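Sprechnotizen: Auszahlungsrhythmus kommunaler Ernährungszuschüsse
Vortrag Malathi Ramasamy, Fachtag Sozialleistungen, 26. Februar 2019
Redezeit 20 Minuten, Rückfragen am Ende

1. Einstieg
Begrüßung kurz halten, Dank an Benedetta Orlandini für die Einladung. Gegenstand ist der Zuschuss zum Lebensmitteleinkauf, den die Gemeinde Lashari als freiwillige Leistung zahlt. Keine Aussage zu Leistungen nach SGB II oder SGB XII. Abgrenzung einmal deutlich sprechen, sie wird sonst in der Diskussion nachgefragt.

2. Ausgangslage
Einbezogen sind 1.330 Haushalte mit laufender Bewilligung. Bisher eine Gutschrift pro Monat auf die Guthabenkarte, jeweils zum Ersten. Träger der Kartenabrechnung ist Hileo, die Bescheide laufen über das Fachverfahren Zivance. Beide Systeme tauschen Daten nachts per Stapellauf aus. Fällt ein Lauf aus, verschiebt sich die Gutschrift um mindestens einen Werktag.
Folie 4 nicht vorlesen.

3. Fragestellung
Verändert eine geteilte Gutschrift (zum Ersten und zum Fünfzehnten) den Einkaufsrhythmus? Zweite Frage: Welcher Mehraufwand entsteht in der Sachbearbeitung? Die Höhe der Leistung bleibt in beiden Varianten gleich.

4. Vorgehen
Freiwillige Teilnahme, Beginn im Juli. 252 Haushalte haben sich für die geteilte Gutschrift gemeldet, davon sind 193 bis zum Ende der Erhebung dabeigeblieben. Abgänge: Wegzug, Wegfall des Anspruchs, Rückkehr zur Monatszahlung. Aufschlüsselung steht im Anhang.
Hinweis auf Selbstauswahl. Die Gruppe ist nicht repräsentativ, ein Schluss auf alle Bezieher ist nicht zulässig. Lyle Kasprzak hat die Auswertung gerechnet und beantwortet Methodenfragen.

5. Ergebnisse
Umsätze in der letzten Monatswoche liegen in der Teilnehmergruppe höher als zuvor. Der Unterschied ist bei Mehrpersonenhaushalten deutlicher, bei Alleinlebenden kaum messbar. Gesamtumsatz unverändert, wie zu erwarten.
Sachbearbeitung: rund 500 zusätzliche Buchungsprüfungen im Erhebungszeitraum, überwiegend automatisch erledigt. Manuell nachzubearbeiten waren vor allem Fälle mit Adressänderung zwischen den beiden Terminen.
Pause. Glas Wasser.
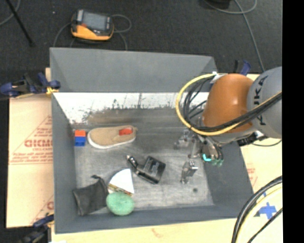

6. Offene Punkte
a) Änderungsbescheide zur Monatsmitte: Rechtsgrundlage klärt Dwayne Boateng mit dem Rechtsamt.
b) Rückforderung bei Überzahlung: Verrechnung mit der zweiten Teilgutschrift ist technisch möglich, die Satzung sieht sie bisher nicht vor.
c) Schnittstelle: Zivance kennt nur ein Fälligkeitsdatum je Bewilligung. Der zweite Termin wird derzeit als Nebenleistung geführt und verfälscht die Statistik.

7. Empfehlung
Wahlrecht im Antrag verankern, Voreinstellung bleibt monatlich. Umstellung nur zum Quartalsbeginn. Vergleich mit Plundorgate nur auf Nachfrage: andere Karte, andere Einkommensgrenzen.
Überleitung an Rasmus Rätsep, der die Diskussion moderiert.

Weitere Beiträge
Guthabenkarte oder Überweisung: Verfahren im Vergleich
Bewilligungszeiträume bei schwankendem Einkommen
Datenabgleich mit dem Melderegister
Satzungsmuster für freiwillige Leistungen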